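关于我们

首页 > 公司 > 关于我们

Julura 从事机器人示教系统的开发与示教数据的采集。公司的工作范围包括三部分：示教用的软硬件、采集规程的制定与执行、采集结果的整理与交付。客户为机械臂整机厂商、夹爪厂商以及从事操作学习研究的实验室。公司不生产机械臂本体，也不承接产线集成项目。

公司现有员工 6 个岗位组：机械、电气、软件、采集、标注、交付。采集组人数最多。技术负责人为 Babar Naqvi，负责示教规程的审定和控制软件的版本发布。

业务范围

一、示教系统

Custness 是公司自行开发的示教与记录软件，运行于工作站，与机械臂控制器通过网络连接。软件支持两种示教方式。

手动示教：操作员直接握持机械臂腕部，控制器处于重力补偿模式，关节随外力运动。软件按固定周期记录各关节角度、末端位姿和夹爪开度。手动示教适用于路径较短、接触力变化明显的任务，例如开合抽屉、插拔、旋拧。操作员的手可能进入相机视野，因此手动示教的记录默认采用“示教后回放”流程：先记录轨迹，再由机械臂独立执行一遍，相机数据以回放时为准。回放与原轨迹的末端偏差超过阈值时，该条记录作废，重新示教。

遥操作示教：操作员使用主端手柄控制机械臂，视线经由工作台旁的固定相机或直接观察。相机数据与控制指令同时记录，不需要回放。遥操作示教的单条耗时较长，但操作员不进入工作区，画面可以直接使用。主端与从端之间的映射比例可调，接近物体时一般使用较小的比例。

两种方式记录的数据格式一致，字段中以标志位区分来源。交付时客户可以按来源筛选。

二、夹爪控制接口

Pastor 是安装于机械臂腕部与控制柜之间的接口单元，负责夹爪指令的转发、状态回读和时间戳标定。早期系统中夹爪状态与关节状态由两套时钟分别记录，后处理时需要人工对齐。采用 Pastor 之后，两路数据使用同一时钟源。单元对外有两个接口，一个接夹爪，一个接控制网络。线缆由用户自行固定，走线须留出腕部旋转所需的余量，余量不足会在腕部转角较大时产生附加力矩，并体现在记录数据中。余量过大时，线缆可能遮挡固定相机。安装手册中给出了各型号腕部的推荐走线长度。

三、数据采集与交付

采集在公司位于 Darex 的场地进行。场地内现有 4 个工作台，每个工作台配置一台机械臂、一台固定相机和一台工作站。部分工作台另装腕部相机。采集任务由客户提出，公司负责将任务拆分为可执行的步骤，选定物体，编写规程，安排操作员。

截至本页更新，Custness 记录库中通过验收的示教共 2,677 条，覆盖物体 209 件。物体以家居用品和小型收纳用品为主，包括抽屉柜、带盖容器、瓶罐、餐具、布料等。未通过验收的记录单独存放，不计入上述数目，客户有需要时可以申请调取，用于失败检测方面的研究。

示教规程摘要

以下内容摘自公司内部规程，供客户在提出任务时参考。完整规程在签订采集协议后提供。

1. 任务定义

每项任务须给出起始状态、终止状态和判定方法。以抽屉类任务为例，起始状态为各层抽屉全部关闭，终止状态为指定层抽屉拉出至规定行程。判定由操作员当场完成，标注员复核。描述中不使用“打开一些”“差不多拉出”一类用语，行程以毫米或以抽屉全长的比例给出。

2. 物体放置

物体放置于铺有台布的工作台上。台布颜色须与物体有可分辨的差别，允许有褶皱。褶皱属于环境变化的一部分，除影响物体稳定的情况外，不要求操作员抚平。物体的位置和朝向在每组示教之间须做调整，调整范围由任务单给出。小型抽屉柜自重较轻，拉动时可能整体移动。任务单未注明允许固定的，不得使用夹具或胶带。柜体移动超过允许范围的，本条记录标记为“移位”，由标注员判定是否保留。

3. 接触方式

抽屉类任务规定两种接触方式。第一种为槽内接触，指尖进入面板上的拉手槽，向外施力。第二种为上沿接触，指尖从上方越过面板上沿，勾住面板后向外移动。第一种要求抽屉初始可为关闭状态；第二种要求面板上沿已露出足够的空隙，一般用于抽屉部分拉出之后的继续拉出或推回。同一条示教中允许由第一种切换到第二种，切换点须在记录中打标。

上沿接触时，指尖下探深度对结果影响较大。下探过浅，指尖容易滑脱；下探过深，指尖可能碰到抽屉内底或下一层面板。操作员在练习阶段须先确定适合该物体的深度，并写入任务单备注栏。

4. 速度与停顿

示教过程中末端速度不得超过任务单上限。接触前后不要求停顿，但操作员不得为等待相机或软件而在中途停顿。出现非任务原因的停顿时，该条记录作废。两条示教之间机械臂须返回起始位姿。

5. 相机

固定相机安装在工作台侧面或上方，每批任务开始前标定一次，批次内不得移动。发现支架松动或镜头被触碰时，停止采集，重新标定，并在批次日志中记录时间。工作台背景不做统一处理，墙面、设备箱等可以出现在画面内，但同一批次内应保持不变。客户要求使用纯色背景的，须在任务单中注明。

6. 作废与重录

作废的原因使用统一代码填写，不接受自由文本。常用代码包括：滑脱、碰撞、移位、停顿、回放偏差、通信中断。操作员每完成一组示教后核对代码，标注员在复核时可以更改，但须保留原代码。

7. 操作员培训

新操作员须先完成手动示教的练习，再进行遥操作练习。练习使用固定的物体和规程，练习记录不进入交付数据。通过考核的操作员按任务类别登记，未登记的类别不得单独上岗。每位操作员有独立编号，编号写入记录，姓名不写入。客户可以要求某一批次由同一操作员完成，也可以要求由多名操作员轮换完成，后者用于减少个人操作习惯在数据中的影响。

交付内容

标准交付包括：关节与末端数据、夹爪状态、固定相机图像序列、标定文件、任务单、批次日志和字段说明。有腕部相机的工作台另附腕部图像序列。时间戳统一为单调递增的整数，单位在字段说明中给出。

文件按批次打包，每个包附校验值。客户收到后应先核对校验值，再进行解包。校验不一致时请勿使用该包，联系交付组重新发送。

公司不对交付数据训练所得的模型性能作出保证。数据用于何种算法由客户自行决定。客户在使用中发现字段错误或时间对齐问题的，可提交批次编号和记录编号，交付组核实后发布修订包。修订包只包含有变动的文件，版本号写入包内说明。

设备适配

Custness 目前支持的机械臂型号列于“支持列表”页面。列表以外的型号需要单独适配，适配的前提是控制器开放关节状态读取和外部指令接口。仅支持离线编程的型号不能用于遥操作示教，可否用于手动示教取决于其拖动模式能否在外部记录的同时启用。

夹爪方面，两指平行夹爪的适配较为简单。多指夹爪和欠驱动夹爪可以记录，但指尖位置由模型推算，精度低于两指夹爪，字段说明中会相应注明。吸盘类末端不在支持范围内。

8 月份发布的 Custness 版本修正了夹爪在断电重启后零位丢失的问题。仍在使用旧版本的客户，应在每次上电后手动执行一次零位校准，再开始示教。旧版本记录的数据可以继续使用，读取工具向前兼容。

场地与参观

Darex 场地分为采集区、设备间和标注室。采集区在工作时间内不对外开放，客户可以预约到场确认任务设置。到场确认的内容一般为物体、放置范围、相机视角和终止状态的判定。确认结果由双方签字后写入任务单，之后的变更按新批次处理。

进入采集区须遵守以下要求：不得越过地面标线；机械臂上电期间不得伸手进入工作区，手动示教的操作员除外；不得触碰相机支架和工作台台面；长发须束起；随身物品存放于标注室。急停按钮的位置由接待人员在入场时说明。

客户自带的物体应提前寄送。物体到达后由采集组登记尺寸、重量和表面情况，并分配编号。易碎或带尖锐边缘的物体须事先说明。批次结束后，物体按约定退回或留存。

合作与联系

采集任务的询价请附任务描述、目标条数、所用机械臂型号和希望的示教方式。无法确定示教方式的，可以只给出任务描述，由公司提出方案。软件试用、Pastor 单元的样机申请以及技术文档的索取，请使用“联系我们”页面的表单。规程内容方面的问题由 Babar Naqvi 所在的技术组答复。 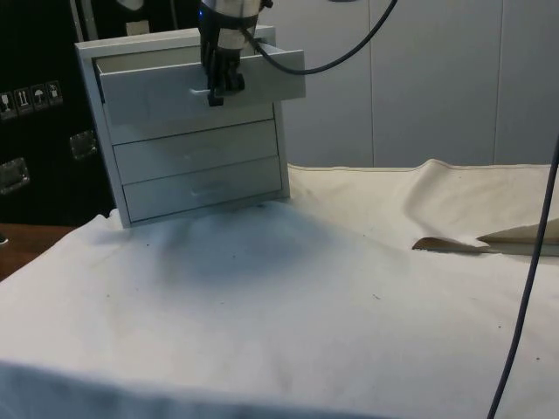
本页最后修改：2018年9月12日

Julura 版权所有。未经书面许可，不得转载规程摘要部分。
支持列表 | 文档下载 | 联系我们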